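Conau teaches its laundry software to admit it is lost

Conau, the Cirton company that has spent the better part of two years teaching robot arms to fold clothes, released a new version of its control software in March. The headline feature is that the arms now stop when they don't know what they are doing.

The release is called Erotura, a name the company declined to explain. It replaces the part of the system that looks at a piece of fabric, decides which bit is a corner and picks the next move. The older version did all of this with great confidence. Shown a T-shirt with one sleeve tucked under, it would pick the nearest pointy thing, declare it a shoulder and fold accordingly. It would then report success.

"It had excellent self-esteem," said Cosimo Monti, who leads the planning team. "We had logs full of completed folds and a table full of something else."

Erotura gives every proposed grasp a score before either arm moves. If the score is too low, the planner does one of two things. It can ask for a cheap, harmless action - a small tug, a press, a short drag along the table - and look again. Or it can hand the job to a person, with a note saying which part of the cloth it couldn't make sense of. The notes are brief. Monti's favorite so far reads, in full, "edge?"

In the company's own trials the software attempted 351 folds on garments it had not been trained on. It asked for help on 100 of them. Monti considers this a good number, and concedes that the sales side of the building needed some time to come around to it. An arm that asks for help on a hard shirt is slower than one that doesn't. It also leaves fewer shirts to be done over, and the earlier trials hadn't counted those at all.

The training data was rebuilt too. Conau began with 2458 recorded folds, most of them made by staff steering the arms by hand, and threw out 237 after going through them one at a time. Some had timing errors between the two arms. Others were labeled as complete when the operator had plainly given up and gone to lunch. The old planner had learned a certain amount from those as well, which may account for its habit of opening both grippers and doing nothing at 12:30.

The other large change is in coordination. Earlier releases ran both arms from a single plan, so when one had to wait, both did. Under Erotura each arm keeps its own short plan and checks it against the other's several times a second. One can pin a fold in place while the other works out where to go. If they want the same patch of table, the arm already touching cloth wins. The team tried more sophisticated rules for this and went back to the simple one after watching the arms defer to each other for most of an afternoon.
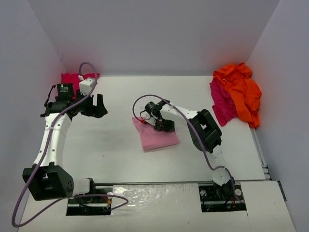 Does the new software need new arms? Existing two-arm stations can run it after a recalibration, provided the control computer has enough memory to hold both plans at once.

Recalibration is the part customers are likely to grumble about. It means walking each arm through a set of fixed poses so the software can work out where the grippers really are, as opposed to where the paperwork says they are. Conau has written a tool that automates most of this. It comes with a progress bar that Monti describes as "aspirational."

The first outside site is Caputo, a linen and uniform service across town, which will run the software on one station through the spring. Its staff have been told to answer the planner's questions in plain terms, by tapping the right corner on a screen, and to resist the temptation to grab the cloth and finish the job themselves. Each answer is saved and goes into the next round of training. During setup the resisting went poorly. A separate log entry, "human did it," has been added.

Fitted sheets are not supported. Neither is anything with a drawstring, which the planner still tends to treat as an edge of unusual length. Black fabric on a badly lit table gets low scores across the board and a great many requests for help. The release notes suggest moving a lamp.

The company plans a smaller update before summer, mainly to cut the pause between a press and the next look at the cloth. It will also let operators set their own threshold for how sure the planner must be before it goes ahead. The setting runs from cautious to bold. Monti argued for leaving the bold end out and was overruled, though he did get a warning box added, and the box has to be clicked twice.

Licenses for current Conau customers are included in their support plans. Anyone still on the first release, which predates the support plans and in some respects the documentation, is asked to call.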